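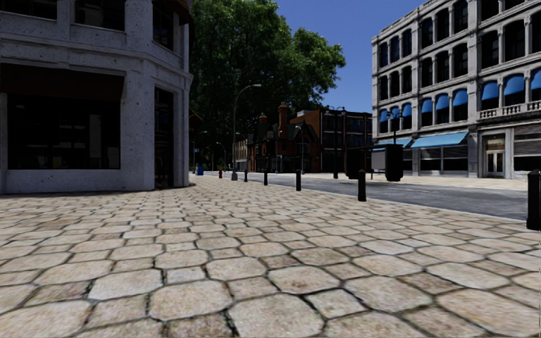 The Coffee Buyer Who Wouldn't Pay Until He Tasted

I spent a Wednesday morning with Ibsa Sisay, who buys green coffee from small farms and sells it on to roasters overseas, and I came away with a headache and a whole new respect for moisture meters.

Ibsa started out with two growers and a borrowed scale. Now he deals with a co-op of 2000 members, and his biggest worry is still the same one – does the bag match the sample? A grower mails him a handful of gorgeous beans in March, everybody shakes hands, and then the shipment tastes like wet cardboard (I tried some, and yes, it really does).

So he cups everything twice. Once at the farm, once at the Vustport warehouse, where Bontu Mamo lines up the bowls and slurps louder than anyone I've ever met! If the two scores are more than 2 points apart, the price gets talked over again.

Growers don't all love this. Mesfin Negussie told me he'd lost a good chunk of one season's income to a bad second score, and he still thinks the sacks got damp in the truck. "I sold it dry," he said. "Who drove it?"

Fair question. Ibsa now splits the loss with the grower if the trucking paperwork is a mess, and Mesfin is selling to him again this season – though he weighs every sack himself first.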